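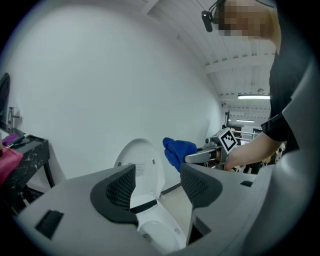
Chapter 4
Visitor Capacity at Historic House Museums

4.1 Scope of the chapter

A historic house open to the public has to serve two uses at once. It is a collection, with floors, textiles and finishes that wear under foot traffic, and it is a travel destination, with visitors who arrive by car or motorcoach and expect parking, food, restrooms and a tour of a stated length. Visitor capacity is the number of people the property can admit in a given period while keeping both uses within set limits. This chapter defines the three forms of capacity used in the rest of the book and applies them to a single property, Wirkemcombe, a summer estate with a main house, a carriage barn and a formal garden.

Readers should already be familiar with the seasonal demand curves introduced in Chapter 3. The structural terms used in Section 4.5 are defined in the glossary.

4.2 Key terms

Physical capacity: the number of people a room, stair or path can hold under the applicable fire and building codes.

Conservation capacity: the number of people a room can receive per day before wear, dust or humidity exceeds the level set in the collections plan.

Service capacity: the number of people the support facilities can handle per hour. Support facilities include ticketing, parking, restrooms, shuttles and the café.

Working capacity: the lowest of the three values above after all have been converted to the same unit of time. Published ticket limits should be based on working capacity.

4.3 The Wirkemcombe case

Wirkemcombe admits visitors by timed ticket. Guided tours of the main house last 60 minutes, and the garden is open for self-guided visits on the same ticket. The house closes for the winter in November, when the shuttle from the Skerangate parking area also stops running.

A capacity study of the estate was prepared by Zainab Nwankwo and Uchenna Akinola. Their method was to calculate each form of capacity separately and compare the results only at the end. The physical capacity of the main house, taken alone, would have allowed over 600 visitors a day. The conservation figure was lower, and the limiting room was the upstairs library, which has its original carpet and a single door. Service capacity was lowest of all on days when motorcoach groups arrived together, as passengers from one coach tend to use the same facilities within a short period.

The study recommended spacing coach arrivals and moving the start of the tour route from the front hall to the carriage barn. It made no change to the length of the tour.

4.4 Units and conversion

Capacity values are often reported in different units. Codes give persons at one time, collections plans give persons per day, and service figures are usually hourly. Before any comparison, convert each value to persons per open day. For a room visited only on guided tours, multiply the maximum group size by the number of groups that can pass through the room during open hours. For a service facility, multiply the hourly rate by open hours, then apply the peaking factor described in Section 4.6.

Gridby and Shehu, the two smaller properties treated at the end of the chapter, have no timed tickets. Their daily values must be estimated from gate counts, using the procedure in Section 4.7.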